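Bettwäsche mit Muster: bei 60 Grad waschen oder reicht 40?
Forum > Haushalt > Wäsche und Textilpflege

Feldahorn schrieb:
Hallo zusammen, ich habe mir für das Schlafzimmer neue Bettwäsche und eine Tagesdecke gekauft, weiß mit Kuhflecken.

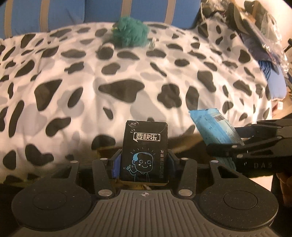

Auf dem Etikett der Bettwäsche steht 60 Grad, auf dem der Tagesdecke nur 40. Meine alte Garnitur war nach einem Jahr grau statt schwarz, das möchte ich diesmal vermeiden. Wascht ihr bedruckte Baumwolle wirklich so heiß, wie es erlaubt ist? Und was nehmt ihr, Pulver oder Flüssigwaschmittel? Maschine ist eine Tagle, 8 kg, Frontlader.

Pundel schrieb:
Die Zahl auf dem Etikett ist die Höchsttemperatur, keine Empfehlung. Ich wasche alles Bedruckte bei 40 Grad auf links, mit Colorwaschmittel. Vollwaschmittel enthält Bleiche, und die geht auf den Druck. Weiß wird damit zwar weißer, Schwarz aber eben auch.

kesselhaus_nord schrieb:
Sehe ich anders. Bettwäsche gehört bei 60 Grad gewaschen, vor allem wenn jemand im Haushalt eine Milbenallergie hat. Bei 40 Grad überleben die Viecher. Meine Garnituren sind alle bunt und halten das seit Jahren aus. Wenn der Druck nach einem Jahr grau ist, war er schlecht.

Pundel schrieb:
Von Allergie stand im ersten Beitrag nichts. Wer keine hat, muss nicht jede Woche mit 60 Grad waschen. Ist auch eine Stromfrage.

kesselhaus_nord schrieb:
Stromfrage, na ja. Einmal alle zwei Wochen. Dafür riecht die Maschine nicht.

Yuk-lan Kuo schrieb:
Ich habe acht Jahre in einer Wäscherei gearbeitet. Der graue Schleier kommt meistens nicht von der Temperatur. Häufiger ist die Trommel zu voll, das Wasser hart oder das Waschmittel zu knapp dosiert. Bettbezüge immer zuknöpfen, sonst wickelt sich alles andere hinein und wird nicht richtig gespült. Bei 8 kg Fassungsvermögen würde ich eine Garnitur für zwei Personen allein waschen, ohne Handtücher dazu.
Die Tagesdecke auf jeden Fall getrennt. Wenn sie gefüttert ist, saugt sie sehr viel Wasser und die Maschine bekommt beim Schleudern Unwucht. 800 Umdrehungen genügen.

Feldahorn schrieb:
Danke, das mit der Trommel könnte es gewesen sein, ich habe sie immer voll gemacht. Allergie hat hier keiner. Wir haben ziemlich hartes Wasser – hilft da Essig im Weichspülerfach oder ist das schlecht für die Dichtungen?

Stemico schrieb:
Ich nehme seit Jahren Essig und meine Dichtung ist noch die erste. Ein kleiner Schuss reicht.

kesselhaus_nord schrieb:
Würde ich lassen. Bei mir war die Türdichtung spröde, der Monteur hat den Essig sofort gerochen. Zitronensäure aber bitte auch nicht ins heiße Wasser, das gibt Ablagerungen. Einfach beim Waschmittel nach der Tabelle für hartes Wasser dosieren.

Yuk-lan Kuo schrieb:
Richtig, Dosierung für hartes Wasser nehmen. Oder einen separaten Enthärter dazu, dann reicht die Menge für weiches Wasser. Neue Bettwäsche vor dem ersten Benutzen einmal allein waschen, da geht oft noch überschüssige Farbe heraus.

Pundel schrieb:
Und nicht in der prallen Sonne trocknen. Mein dunkelblauer Bezug hat seit Mai auf einer Seite helle Streifen von der Leine.

Feldahorn schrieb:
Gut, dann mache ich es so: Bettwäsche auf links, 40 Grad, Colorpulver, jedes dritte oder vierte Mal 60. Tagesdecke allein. Den Essig lasse ich weg. Erste Wäsche ist am Mittwoch, ich melde mich, falls etwas abfärbt.

kesselhaus_nord schrieb:
Jedes dritte Mal, nicht jedes vierte. Aber damit kann ich leben.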